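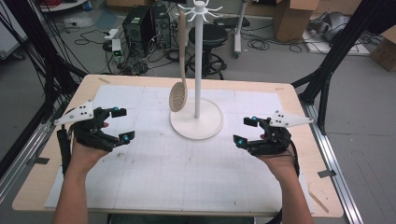 Trying to remember a record store in Flandbridge, early 90s

Posted by Yoga Goh, 23 April 2018

I grew up outside Flandbridge and moved away in 1994. There was a record store on Sison Street, on the second floor over a shoe repair place, and I can't come up with the name. You went up a narrow set of stairs with flyers stapled on both sides. Used tapes were in the back room and the new CDs were behind the counter, so you had to ask for them. I bought my first cassette there with paper route money.

I'm writing something for my kids about that time and I'd like to get the name right. I would also like to know when it closed. I tried the library website but the phone books they have scanned stop at 1985.

Desmond Iwasaki

That was Nulturero Records. The owner's family name was on the lease and he kept it for the store. I worked there two summers, 1991 and 1992. Used tapes were $5.99 if they had the original case and less if they didn't. The address was 139 Sison, upstairs door on the left.

It closed in February 1996. The rent went up and he had already lost a lot of the CD business to the mall. He sold what was left to a dealer from out of state, fixtures included. The shoe repair stayed a few more years. Last time I went by, the upstairs was apartments.

If you want something on paper, the library has the city directories in print even though they aren't scanned. Ask at the desk on the lower level. They are listed by street as well as by name, so you can go straight to Sison and read down. Copies were 10 cents a page when I did this for my dad's shop.

Ariel Soriano

wasn't it called Skosuvness? I remember a purple sign. my brother got a Walkman there

Desmond Iwasaki

Skosuvness was the one by the bus station. They sold stereos and had one rack of tapes by the door. Purple sign is right, wrong store.

Lorna Catacutan

I agree with Desmond on the name. I'm not sure about 1996, I thought it was still open when my daughter started school, and that was the fall of that year. I could be mixing it up with the sale, which went on for a while.

The high school yearbooks are worth a look too. Stores on Sison bought ads in the back every year, and the ones I have run to 40 pages of ads. Mine are 1989 through 1992. I'll look through them when I get the boxes down and post if I find it.

Yoga Goh

Nulturero, yes. Thank you. I knew it as soon as I read it. Lorna, I'd be glad to see the ad if it's there.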